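Teaching Tips: Scooping, Pouring and Other Kitchen Jobs by Remote

Filed under: Workshop tips / Teleop

Quick ones this month, I've got a bench to clear before January. Most of these came out of the scooping set we've been doing for the Volldale job, 417 good demos in and a pile of bad ones I'd like you to avoid. Same advice goes whether you're on the leader arm or grabbing the thing by the wrist and walking it through.

Before you start

Wipe the table. Then wipe the camera lens. Microfibre cloth, no spray. A thumbprint on the wrist cam will wreck a whole morning and you won't spot it on the small monitor.

Tape your bowl position for the first batch, then lift the tape and start shifting things. Going random from demo one sounds clever. Leaves you with a mess you can't sort.

Home the arm between takes. Every take. Put it on a foot pedal if you've got a spare.

Write the task sentence on a sticky note and leave it where you can see it. "Scoop ice, tip into cup, put scoop back." If you catch yourself doing a fourth thing, stop and bin the take.

Hands on the controls

Slow down, but don't stop. Pauses get learned. If you hover over the bowl for two seconds having a think, your robot will hover over the bowl having a think.

Elbows on the bench. Shoulders go after half an hour otherwise – ask me how I know.

Short sets. 34 takes then a cuppa. I used to push through to 60 and the last third was always rubbish, jerky approaches and late grips.

Watch through the camera feed and not over the top of the arm. If you can't do the job from the feed, the policy has no hope. Birutė Grīnberga made me turn my chair to face the wall and my success rate dropped like a stone, then came good by the next afternoon.

Close the gripper before you lift, count one, lift. Handles that are round tubes like to roll, so pick up square across the tube and not at a slant.

Handwalking (kinesthetic, if you want the proper word)

Hold above the wrist joint, never the fingers. Your hand ends up in the picture and then the thing expects a hand.

Check gravity comp first. If the arm sags when you let go, your demos will all dip at the end.

Long sleeves are a nuisance. Roll em up.

Good for: wiping, stirring, opening drawers. Bad for: anything where you need a light touch at the tip, you can't feel it through the arm.

Mistakes worth keeping

Keep a few recoveries. Missed the scoop handle, backed off, had another go, got it – that's gold. Label them seperately so you can dial them up or down later. We kept 41 and I wish it was more.

Don't keep the ones where you knocked the bowl and fixed it with your hand. Obvious, but I've found three in my own set.
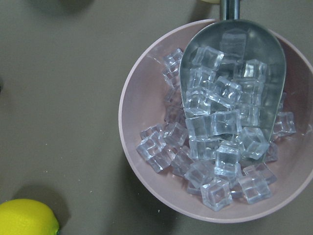
PROPS: ICE AND SCOOPS

Acrylic cubes. Don't use the real stuff, it melts and sticks and you'll be mopping by ten. Clear ones are harder for the camera than coloured ones, so if you're just starting out get the blue and move to clear once the arm's reliable.

Coloured bowl helps heaps. With clear cubes you get the pink of the bowl coming through but there's still enough edge on them to work with. Clear on white, forget it.

Metal scoop: shiny, so watch the lamp. Move the light until the glare's off the handle where you grip. Ours is the Noltine with the tube handle. The plastic one from Vernico is easier to see but it flexes when you dig.

Go in low and flat, mouth down along the floor of the bowl, then tilt back BEFORE you come up. Tilt on the way up and the cubes slide straight out the front. A heaped scoop is asking for it too. Half full is plenty for training.

Vary the resting spot. Scoop left in the bowl on a diagonal, scoop on the table, handle toward you, handle away. Change it every ten takes or so.

Leave some clutter out. A lemon near the bowl is good, it's bright and the arm has to learn to ignore it. Move it around betwen takes or it'll turn into a landmark.

Storage

Back up at lunch and at knock-off. Name the folder with the task and your initials, nothing else. "final2_new" is banned.

Cubes go in a lidded tub, they pick up fluff.

Next month: pouring, and why I've gone off clear jugs.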